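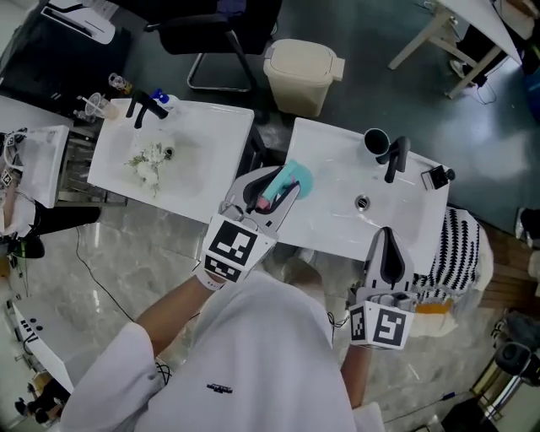 What do you get to see on the Oltgate open day?

Nearly all of it: the pitch, the dressing rooms, the press room and the youth team's last training session before the cup tie. I went on 7 Nov 2021 and came home hoarse.

The ground holds 600 on the terrace side and feels like more when the wind drops. Nidia Villanueva, who coaches the under-15s, took our group down the tunnel first (it's so narrow you go single file!) and let the kids run out onto the touchline. Then Anselmo Cuadros talked us through how the back four has changed since August, moving bottle tops about on a table, and I could have listened for another hour.
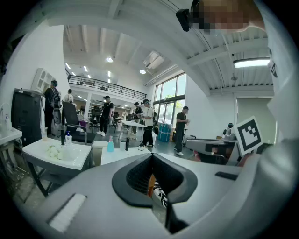
Watching the session

Best part of the day by miles. They played 13 minutes each way on half the pitch, and Hano, the little left winger, scored 2 before the break – the second a lob from so far out that the keeper just stood and clapped. Seok hit the bar straight after. Wilmer Bermúdez stopped play now and then to shout about spacing, and you could see the shape tighten up each time.

Tea was in the bar behind the Gedel end. Get there early, the cheese rolls go fast. The next open day is in spring and I've already put my name down.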